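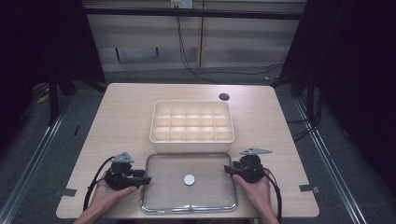
Compartment tray, clear tray with metal rim

## Gollance Revival Talks Set

31 talks from the Climer crusade tour, audio download. Comes with a 44 page study booklet, large print. Good for small groups or listening in the car.

- Plays on any phone, no app needed
- Booklet ships seperately, allow 2 weeks
- Church license covers up to 1,000 members

Spanish version coming in January. Old Wotaveo codes still work, enter at checkout. 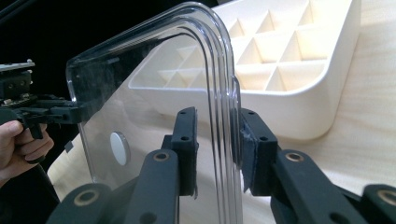
Clear plastic, curved at the top

Returns on unopened booklets only. No refunds on downloads once theyre opened.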